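Search this forum Go Advanced search

Flat mops on laminate: does anyone really get rid of the haze?
Posted by draughty_hall, January 3, 2004
Print this thread | E-mail this thread

draughty_hall wrote:
We had the bedroom done in a beige wood-look laminate, planks laid in a chevron, from Jondon. Lovely until the sun gets on it, and then there's a great whitish patch across the middle where you can't see the pattern at all. The shop told me it was residue from the wrong cleaner and sold me a bottle of Prallia floor rinse. I've been over it with the flat mop and the stuff and I can see no difference whatever. Is this product doing anything, or have I paid for scented water?

pegbag wrote:
Scented water. Next.

marrow_and_mint wrote:
Bit harsh, pegbag. I've used Prallia since last April and my hall looks better than it did. How much are you putting in the bucket? The cap is deceptive. I was using double for weeks before I read the back.

draughty_hall wrote:
One cap to the bucket, as it says. I measured.

pegbag wrote:
"Looks better than it did" compared with what? Did you do half the hall with plain water and half with the rinse? Every time one of these comes up somebody's hall looks better, and it always turns out they mopped it more often because they'd just bought a new bottle.

marrow_and_mint wrote:
No I did not do half my hall. I have a life.

oldsoak wrote:
Before anyone spends more money, get down on your knees by the bed and look along the floor from the other side, with your back to the window. If the patch moves when you move, it's light. A pale satin laminate will do that all day long and no bottle will shift it. If it stays where it is and smears when you rub it with a dry cloth, that's residue.

I fitted floors for 9 years and I had people ringing me up about marks that disappeared when they drew the curtains.

draughty_hall wrote:
Just tried it. It does move. Mostly. There's a strip by the foot of the bed that I think stays put, though I wouldn't swear to it.

pegbag wrote:
Well there you are, the shop diagnosed residue over the counter without seeing the floor. And happened to stock the cure.

tilly_tiles wrote:
I don't agree that it's only the light. Chevron shows it worse than straight planks, all those joins going in different directions, but you can have glare and a dirty film together. My sister-in-law's was exactly like this and it came up after two goes with hot water and a clean pad. The pad matters far more than what's in the bucket. If you start with one that's already grey you are painting the floor with last week.

oldsoak wrote:
Agree about the pad. Don't agree about hot water on laminate, or not much of it. Wring it until your hands hurt. I've seen edges lift on a floor less than a year old from someone being generous with a bucket.

tilly_tiles wrote:
Hers is four years old and flat as a pancake.

oldsoak wrote:
Then she was lucky, or it was a better board.

whinchat wrote:
Can I ask about the mops themselves while we're here? The Whitelaw catalogue says theirs has a pad good for 200 washes. Has anybody in the history of the world washed a mop pad 200 times? Mine went bald long before that and the edging came away at one corner.

pegbag wrote:
Who'd be able to tell them they were wrong? You'd need to keep a chart.

marrow_and_mint wrote:
I've got the Turkach one with the telescopic pole and I like it. It goes under the bed without me having to lie down. The collar needs a good twist or it slides shut on you halfway across the room.

whinchat wrote:
That's the bit that puts me off. Every telescopic pole I've owned has worked for a month and then telescoped by itself. Give me a stick.

marrow_and_mint wrote:
Have you tried cleaning inside the joint? Grit gets in it.

whinchat wrote:
I don't want a mop I have to clean.

tilly_tiles wrote:
draughty_hall, what have you been rinsing with? If you never go over it with plain water afterwards then whatever you put down stays down, and it doesn't matter whose name is on the bottle.

draughty_hall wrote:
The bottle says no need to rinse. It's a rinse.

pegbag wrote:
I rest my case.

draughty_hall wrote:
All right. I've moved the chair out and hitched the bedding up as far as it will go, and I'm going to do the strip at the foot of the bed with a fresh pad and plain water, well wrung, and leave the rest as it is. If the strip looks the same as everything else tomorrow I'm taking the bottle back to Jondon and asking them to show me this residue. I don't expect a refund. I half expect they'll try to sell me a polish.

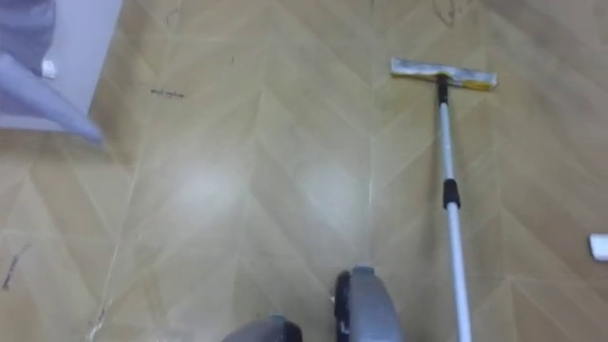 And before anyone suggests it, I'm not buying a steam mop. The fitter said steam would finish off the joints, and he's the only person in this whole business who wasn't selling me something when he said it.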